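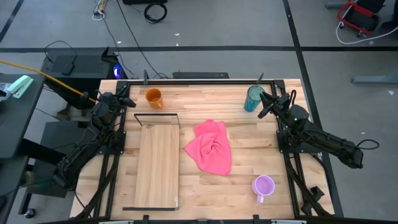

本ページは、アノダムとジェレリエの間で署名された越境就労協定(以下「協定」)の暫定適用に関する照会のうち、件数の多いものをまとめたものです。回答は11月時点の協定本文、附属書および両当局間の交換公文に基づきます。個別の案件に対する法的助言を構成するものではありません。用語は協定第1条の定義に従います。

## 1. 協定の地位と適用範囲

### 1-1. 協定はすでに発効していますか。

発効していません。署名は完了していますが、ジェレリエ側の議会承認手続が継続中です。現在行われているのは、交換公文に基づく暫定適用です。暫定適用の対象は協定第2部(就労登録)および第3部(検問所の通過)に限られ、第4部(社会保険の通算)と第5部(紛争解決)は含まれません。

### 1-2. 暫定適用の期間はどのくらいですか。

6か月です。両当局が満了前に書面で合意した場合に限り、延長できます。自動延長の規定はありません。延長の合意が成立した場合は本ページの冒頭に掲示します。

### 1-3. 暫定適用が延長されずに終了した場合、登録はどうなりますか。

発給済みの就労登録証は、券面の有効期限にかかわらず、暫定適用の終了日の翌日から通過目的では使用できません。就労そのものの可否は、就労地の国内法によります。アノダム側で就労している場合は労働許可局、ジェレリエ側で就労している場合は県の雇用窓口に照会してください。

### 1-4. 「越境就労者」の定義を教えてください。

一方の締約当事者の領域内に常居所を有し、他方の領域内で雇用され、または自営業を営み、原則として毎日または少なくとも週に一度常居所に戻る者をいいます。国籍は要件に含まれません。第三国の国籍を有する者は、常居所地における在留資格が有効であることを別途証明する必要があります。

### 1-5. 遠隔勤務は対象になりますか。

雇用主の所在地のみが相手側にあり、本人が一度も境界を越えない場合は対象外です。遠隔勤務と通勤を併用する場合は対象になりますが、登録申請書の「就労形態」欄に両者の割合を記入してください。割合の変更は変更届の対象です。

### 1-6. 旧通行証制度との関係は。

旧通行証の新規発給は停止されています。発給済みの旧通行証は、券面の有効期限まで有効です。ただし、旧通行証の所持者が勤務先を変更した場合は、協定上の登録に切り替えなければなりません。旧通行証と就労登録証の同時所持は認められていません。

## 2. 登録申請

### 2-1. 申請先はどこですか。

常居所地の当局です。就労地の当局ではありません。誤って就労地側に提出された申請書は、移送されずに返却されます。

### 2-2. 必要書類を教えてください。

- 登録申請書(様式A)
- 旅券または両当局が相互に承認した身分証明書の写し
- 常居所を証する書類(発行後3か月以内)
- 雇用契約書の写し、または事業登録の証明書
- 第三国国籍者の場合、在留資格を証する書類

様式Aは二言語併記です。いずれか一方の言語で記入すれば足ります。

### 2-3. 手数料はかかりますか。

アノダム側での申請は1000クローネです。ジェレリエ側での申請には手数料がかかりません。この差は交換公文で確認されており、相互主義に基づく調整の対象として作業部会の議題に載っていますが、現時点で変更の決定はありません。申請が却下された場合も、納付済みの手数料は還付されません。

### 2-4. 翻訳は必要ですか。

添付書類が両当局の公用語のいずれかで作成されている場合、翻訳は不要です。それ以外の言語による書類には、宣誓翻訳者による翻訳を添付してください。機械翻訳に本人が署名したものは受理されません。

### 2-5. 公印確認やアポスティーユは必要ですか。

協定第7条により、相手側の公的機関が発行した書類については認証を省略します。第三国の公的機関が発行した書類は省略の対象外で、アポスティーユまたは領事認証が必要です。民間の雇用主が作成した雇用契約書に認証は不要です。

### 2-6. 電子申請はできますか。

できます。受付システムはブロルテックス社が運用しています。同社が行うのは送受信と形式検査までで、審査には関与しません。形式検査を通過した旨の通知は、登録の承認を意味しません。システム障害の間に申請期限が到来した場合は、障害の復旧日の翌業務日まで期限が延長されます。

### 2-7. 申請が却下された場合の不服申立ては。

却下した当局の国内法に基づく手続によります。協定第5部の紛争解決手続は締約当事者間の紛争を対象とするもので、個人が利用することはできません。また、第5部は暫定適用の対象に含まれていません。

### 2-8. 家族は登録の対象になりますか。

なりません。家族の通過は一般の入域規則によります。越境就労者に同伴する場合でも、家族が優先通路を利用することはできません。

## 3. 検問所の通過

### 3-1. どの検問所を利用できますか。

就労登録証による通過が認められるのは、附属書2に掲げる6か所の検問所です。それ以外の検問所では、登録証を提示しても一般の旅客として扱われます。登録証に通過地点の指定はなく、附属書2の検問所であれば往路と復路で異なる地点を利用できます。

### 3-2. ルンド検問所の開所時間は。

ルンド検問所は終日の運用ではありません。就労者用通路は午前5時に開き、午後10時に閉じます。閉所後に通過する必要がある場合は、終日運用の検問所を利用してください。同検問所の夜間運用については、ジェレリエ側から提案が出ていますが、人員配置の見通しが立っておらず、合意には至っていません。

### 3-3. 登録証があれば検査は免除されますか。

免除されません。免除されるのは入域目的の質問と滞在費の証明です。身分確認、税関検査および検疫は通常どおり行われます。

### 3-4. 業務用の工具や資材を持ち込めますか。

本人が使用する携帯可能な工具は、持帰りを条件として関税が免除されます。消耗品および販売用の資材は免除の対象外です。工具の一覧を様式Cで事前に届け出ておくと、通過のたびに口頭で申告する必要がなくなります。届出は義務ではありません。

### 3-5. 自家用車で通過できますか。

できます。車両の登録番号を届け出る必要はありませんが、有効な自動車損害保険の証明書を携行してください。社用車の場合は、雇用主による使用承諾書も必要です。貨物車は協定の対象外で、貨物運送に関する既存の取決めが適用されます。

### 3-6. 検問所が予告なく閉鎖された場合、遅刻や欠勤の扱いはどうなりますか。

協定に規定はありません。就労地の労働法と個別の雇用契約によります。当局は、雇用主への提出用として閉鎖時刻の証明書を発行します。申請は閉鎖日から30日以内に、当該検問所の管轄当局に行ってください。

### 3-7. 一方の当局が協定の適用を一時停止することはありますか。

第11条により、公の秩序、安全または公衆衛生上の理由がある場合、一方の締約当事者は適用の全部または一部を停止できます。停止は外交上の経路を通じた書面の通告によって行われ、通告の受領時に効力を生じます。停止の理由を公表する義務はありません。停止中も登録の効力は存続しますが、有効期間は停止日数分延長されません。

## 4. 登録事項の変更と更新

### 4-1. どのような場合に変更届が必要ですか。

勤務先、常居所、氏名、身分証明書の番号または就労形態に変更があった場合です。変更後14日以内に様式Bを提出してください。同一雇用主の下で勤務場所だけが変わった場合は、同じ県または行政区の中であれば届出は不要です。

### 4-2. 離職した場合は。

離職の日から30日間は登録が維持されます。この期間内に新たな雇用契約書を提出すれば、登録番号は変わりません。提出がない場合、登録は職権で抹消されます。求職を目的とする通過に登録証を用いることは認められていません。

### 4-3. 登録証を紛失しました。

常居所地の当局に届け出て、再交付を受けてください。相手側の領域内で紛失に気づいた場合は、旅券または身分証明書による一般の手続で戻ることができます。警察への届出は盗難の場合に限り必要です。

### 4-4. 雇用主にも義務がありますか。

雇用主は、越境就労者の雇用開始および終了を就労地の当局に通知します。本人の変更届と雇用主の通知は別個の手続で、一方をもって他方に代えることはできません。両者の日付が一致しない場合、当局から双方に照会が送られます。

## 5. 社会保険と税

### 5-1. 社会保険の加入期間は通算されますか。

暫定適用の期間中、第4部に基づく通算は行われません。協定が正式に発効した場合に暫定適用期間中の加入期間が遡って算入されるかどうかについては、両当局の解釈が一致していません。アノダム側は算入を認める立場、ジェレリエ側は議会承認後の別途の合意を要するとの立場です。加入記録と給与明細は保管しておいてください。

### 5-2. 所得税はどちらに納めますか。

協定は課税権の配分を定めていません。両者間の既存の租税条約が適用されます。税務に関する照会は、各税務当局で受け付けています。

### 5-3. 医療を受ける場合の扱いは。

緊急医療については、就労地で加入している保険の証明書を提示してください。常居所地での非緊急医療の費用負担は第4部の対象事項で、現時点では各国内法によります。

## 6. 協議体制と今後の手続

### 6-1. 合同作業部会とは何ですか。

協定の運用上の問題を協議する機関で、協定第14条に基づいて設置されています。アノダム側の首席代表はエリンボルグ・グリムスドッティル、ジェレリエ側の首席代表はソーラリン・トフトです。書記はラムドゥアン・カムパンが務めています。決定は全会一致により、協定本文を改正する権限はありません。附属書の修正については勧告を行います。

### 6-2. 議事録は公開されますか。

合意事項の要約のみ公開されます。発言記録は公開の対象外です。要約は両言語で作成され、両首席代表の確認後に掲載されます。両言語の間に相違がある場合、いずれか一方が優先することはありません。

### 6-3. ジェレリエ議会の承認手続はどの段階にありますか。

外務委員会での審査が終了し、本会議への付託待ちです。委員会報告者はスカルプヘイジン・ラデフォゲズ議員です。報告書には、第4部の財政負担に関する留保が付されています。本会議の日程は公表されていません。

### 6-4. 留保が付されたまま承認された場合、協定は発効しますか。

留保の性質によります。国内向けの解釈宣言にとどまる場合は、批准書の交換をもって発効します。協定の法的効果を変更する留保と判断された場合は、アノダム側の書面による同意が必要になります。二者間の条約であるため、同意が得られなければ当該部分の再交渉となります。

### 6-5. 現在の登録者数を教えてください。

直近の作業部会に報告された有効な登録は460件です。旧通行証の所持者は含まれません。職種別および検問所別の内訳は公表していません。

### 6-6. 意見や苦情はどこに提出できますか。

登録の審査に関するものは常居所地の当局、検問所での取扱いに関するものは当該検問所の管轄当局です。協定の規定自体に対する意見は、アノダム側連絡室(担当:ビャルトゥル・アルナルソン)で受け付け、作業部会に回付します。連絡室から個別の回答は行いません。

### 6-7. 本ページの記載と協定本文が異なる場合は。

協定本文が優先します。附属書に修正があった場合、本ページへの反映まで数日を要することがあります。通過時の取扱いに疑義があるときは、検問所の掲示を確認してください。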